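DOLUS season 2, pre-shoot stage walk
Cimthorpe Studios, Stage 2
Fri 30 October
Floor area 3,261 sq ft. Max 46 people on stage incl. background, sign is on the inside of the elephant door.

Key: OK / FIX (before camera call) / WATCH (shoot with it, keep an eye) / NA
Comments under each line. Read them please, last time people only read the letters.

EXITS AND ACCESS

Fire lane clear all the way round the cyc: FIX
Flats stacked along the north side again, leftover from the cargo bay. Construction says moving them at lunch. Not good enough, the lane is the lane.

Exit signs lit: OK

Exit doors open from inside, no chain, no sandbag: OK
North west one is stiff. Goes with a shoulder. Put in a ticket.

Path to exits with house lights off: WATCH
Glow tape lifting by the airlock steps. Re-tape if there's time, otherwise someone with a flashlight on every blackout take.

Red light and bell: OK

BRIDGE SET

Captain's platform, handrail: OK
Wobble from January is gone. Proper bolts in now.

Platform edge, upstage: FIX
No rail on this side because it's the camera side for the hearing scene. Fine, but then it needs a white line and somebody standing there between set-ups. Neither at time of walk.

Console tops secured: WATCH
Navigation console lifts if you lean on the back corner. Actors lean on it. Every actor leans on it.

Console cooling: FIX
Fans behind the big display blocked with packing foam, looks like for sound. Take it out, find another way to kill teh noise.

Sparks effect rig: NA
Locked off, not armed, nothing scheduled until the boarding sequence. Separate walk for that with the effects crew, dont use this sheet.

Floor panels: OK
Lit panels checked from underneath, no cracks. Soft shoes only still applies, producers too.

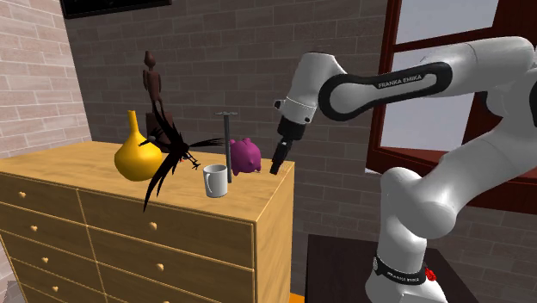 Light wood drawers, dark grey brick behind.

QUARTERS AND FLASHBACK INTERIORS

Tall furniture fixed or weighted: WATCH
Wardrobe in the Reddy flashback is screwed to the flat, and the flat is braced, but the brace is only on a single sandbag. Add another.

Practical lamps: FIX
Bedside lamp has a household plug into an orange lead into a power bar that's under the rug. No. Re-run it behind the flat.

Window backing and lights behind: OK
Decent gap between backing and lamps. Safety chains on, all of them.

Breakaway glass labelled and kept apart from real glass: FIX
Same shelf, no labels. Props to sort before rehearsal. If it isn't labelled it's real glass.

Ceiling pieces: OK
Points tagged, rigging has signed. Copy in the binder.

AIRLOCK AND CORRIDOR

Sliding doors, manual release: OK
Works both sides. Show the new background people, they weren't here for the first talk.

Sliding doors, pinch points: WATCH
Rubber strip missing low down on the left door. Nobody's fingers go down there in the script but the kid is in this episode.

Haze: WATCH
Water based only. Sheet posted at the tea table. Doors open between set-ups, whatever the first AD says about colour and continuity.

Corridor trip hazards: FIX
Cable ramp stops short. Finish the run. 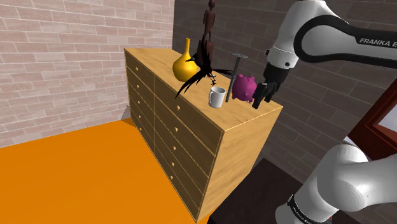 Corner with the dresser, pale brick to the left.

COSTUMES, CREATURES

Brodo suit, breathing and vision: WATCH
Head off between takes, always. Vision is basically straight down and a bit left. Spotter stays within arm's reach, not at the monitor. Suit cooling was flat on arrival, charging now.

Helmet release: OK
Tried it with gloves on. Everybody dressing helmets has to know it's the back tab, not the shiny one on the side. The shiny one is decoration.

Boots: FIX
Soles like glass. Grip on them before anyone goes up the platform.

POWER AND FIRE

Extinguishers in date and in place: OK
The one by makeup was holding a door open. Put back. Leave it.

Distro area clear: OK
Crew mug on the distro box. Removed the mug.

First aid kit: WATCH
Low on eye wash. Unit medic has more on the truck, bring it in.

BEFORE CAMERA CALL
All FIX lines rechecked by stage safety, initials on the paper copy. Platform edge and fire lane first. No rehearsal on the bridge untill the edge is done, background waits outside.

Paper copy in the binder at the stage door.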